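Our kitchen helper kit is ready to order, and I can't stop grinning

Skiltham, February. For immediate release.

I've been building robot add-ons at Hájek for a good while now, and I don't think I've ever been this excited to write one of these! Starting this month you can order the Fumthorpe Counter Kit, our package of grippers, wrist cameras and software for folks who already own a robot arm and would love to see it do something useful in a kitchen.

The wrist camera is my favorite part (I'm biased, I wired the first one myself). It rides right up by the fingers, so the arm gets a close look at handles, rims and edges before it commits to anything. 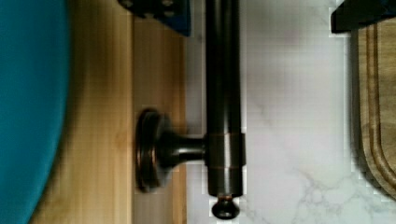 Wrist camera view of the bar handle, with the counter and a cutting board to the right.

Kitchens are tough on robots. Shiny metal, marble, wood grain, dark handles that throw a shadow right where you need to see – all of it gives cameras a headache, and we spent most of our time on exactly that stuff. The software comes with 300 practice routines for everyday counter jobs, and you can change any of them or record your own.

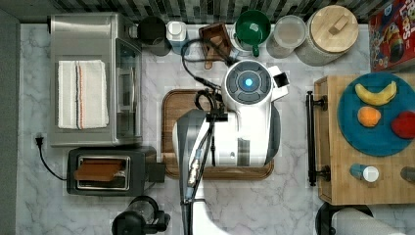

We wanted to work on a counter with regular things on it, the toaster and the fruit and the cereal box, and I'm so glad we stuck with that. Your kitchen probably isn't a bare lab bench, and mine sure isn't. Setup takes some 90 minutes if you've bolted an arm together before. If you haven't, put on a pot of coffee and give yourself the afternoon!

The first batch is 1000 kits, shipping from our warehouse in Drultport. Every kit comes with two fingers, a spare set of pads, the camera, the cables and a printed guide that runs 43 pages (yes, real paper, I fought for it). Orders and demo requests go through the Hájek web shop, and press folks who want to borrow a kit can use the contact form there.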